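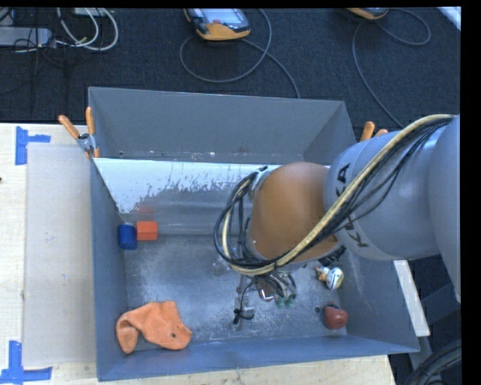 Ermelinda Meireles

Ghost grasps on the sloped wall of a metal bin, segmentation or planner problem?

Posted 07/07/2024 in Mirkitz Community > Perception and Picking

Hi everyone! I've been lurking for ages and this is my first post, so please tell me if it belongs in the planning section.

I'm working on mixed-item picking out of a gray metal bin with a KUKA arm, using Uvus for segmentation and grasp proposals and our own small state machine on top. I have to say, I love how far you can get with this now. I went from an empty repo in February to an arm that clears soft things, round things and shiny things with no object models at all. I still grin when it goes in for the fuzzy orange cloth.

The trouble is the back of the bin. There's a sloped panel that runs down to the floor, bright white at the top, where the surface has flaked to a ragged edge, and bare gray metal lower down. When the orange-red block ends up at the foot of the slope, you get a faint red reflection of it on the metal just above. Uvus hands me a mask for the block (lovely, tight, always right) and then a second mask for the reflection. The second one gets a grasp proposal with a pretty decent score, and my state machine believes it.

What follows depends on luck. Usually the planner refuses because the approach would put the fingers through the panel. Now and then it finds a pose that just clears, closes on air, backs out, looks again, sees the same ghost and goes right back in. My last long run had 53 attempts and 22 of them were at reflections, so you can see why I'm asking.

What I've tried:

Raising the score threshold. It kills the ghosts and also kills the dark blue cylinder against the left wall, which was never a high scorer.

Cropping the point cloud to a box inside the bin. It helps with the rims and the clamps, but the slope is inside the box, so no change there.

Masking out the slope in the color image. Works perfectly until something is resting on it, and then that item is invisible forever.

Relevant bit of config:

proposals.min_score: 0.28
proposals.merge_masks: true
scene.crop: box
scene.background: none

My question is where this should be fixed. Do I retrain the segmentation with reflections labeled as background, or is there a sensible geometric check between the masks and the planner? I'd love the second, mostly for selfish reasons, as I really enjoy that part of the code.

Also, a side question if anyone has the energy: the hose and wires on my wrist loop out to one side, and I've modeled the whole lot as one fat cylinder. It's safe, but it makes the planner reject a lot of poses near the walls. Is there a nicer way?

Kenji Lyons
Accepted by the poster

Oh, this is a fun one! Fix it between the masks and the planner. You already have everything you need.

A reflection has color but no shape of its own. Your block sticks out from the metal, and its ghost lies on the metal (or behind it, depending on what your depth sensor makes of shiny surfaces). So the check is: does this mask contain points that stand in front of the known bin surface? If it doesn't, throw the mask away before anything gets scored.

Your scene.background is set to none, and that's the first thing I'd change. Uvus will take a background cloud if you give it one. Empty the bin, leave it clamped exactly where it is, and capture a stack of depth images with the arm parked out of view. Take the median per pixel and save it. Then, for every mask:

1. Pull the depth pixels under the mask, and erode the mask a little first so you aren't reading the borders.
2. Subtract the background depth at the same pixels.
3. Count the fraction that sit closer to the camera than the background by more than your noise band.
4. Drop the mask if that fraction is too small.

Pick the noise band from the data. Park the arm, record the empty bin again, and look at the spread separately for the floor and for the slope. I would bet the white part and the bare metal behave very differently on yours, so keep a per-pixel band and don't settle for one number. Missing depth needs its own case too. I treat it as "unknown" and send the mask to the back of the queue, otherwise you'll throw away real items that happen to be glossy. I'd watch that little white toy-looking thing on the right side of the floor, and the round dark red one near it. Both have the sort of surface that loses points.

Once the check is in, put your score threshold back down. It was doing a job it was never meant for, and your blue cylinder should come back.

Flat things are the weak spot. A thin cloth pressed against the floor may barely rise above the band. The orange one is crumpled enough that I'd expect it to pass, but if you start adding flat items, let a mask through when either the height or the texture disagrees with the background.

The other change I'd make is in the state machine. Right now it has no memory! After a failed close, store the grasp position in the bin's frame and push down anything nearby for the next few cycles. Clear the list whenever a pick succeeds, because the pile may have shifted. It's maybe 28 lines of code and it would have broken your loop even with the ghost still there.

Don't retrain yet. You would be teaching the network about one bin under one set of lights, and then you'd be doing it all over again when either changes.

Alper Coşkun

had the same thing, put matte tape on the metal and it went away. took 2 minutes. might peel where the surface is flaking though

Gülizar Çınar

Kenji has the main part covered and I agree with all of it, so I'll take the hose question, which I find just as interesting.

One fat cylinder is a good start, and I'd keep it as a fallback. For the nicer version, use a chain of spheres along the loop, attached to the wrist link. Move the wrist through the orientations you really use for picking, look at where the loop ends up at each one, and place the spheres so they cover those positions. The loop changes shape as the last joint turns, so I keep separate sphere sets for different ranges of that joint and have the planner load the one that matches the goal. Moves that cross from one range to another get both sets. It's a bit clumsy but I've been very happy with it on our cell in Durnulthorpe.

You can also make the problem smaller before it reaches the planner. Most grippers can take the same grasp with the wrist flipped half a turn. If yours can, generate both and prefer the one that keeps the loop toward the middle of the bin. I got more poses back near the walls from that than from the better collision model, and it was so easy I felt silly for waiting.

And please add the clamps as collision objects if they're only being handled by your crop. Cropping takes them out of the cloud, which means the planner may think there's free space where those handles stick up. Draw them by hand as boxes, a bit oversized.

About the background capture: redo it every time the bin gets unclamped. A small shift on a sloped surface shows up as a depth difference all over the slope, and then the slope itself starts passing Kenji's test. I run a quick alignment on the rim at startup and refuse to start if it's off.

Ermelinda Meireles

Thank you all so much! Background check is in and the ghost mask gets dropped as soon as it appears, I sat there moving the block along the foot of the slope just to watch it happen. Threshold is back down and the cylinder is being picked again. The clamps were indeed missing from my collision scene, so thank you Gülizar, I went a little pale when I read that.

Failed-grasp memory is next, then the spheres. Alper, I'm saving the tape idea for the other bin, where the metal is in better shape.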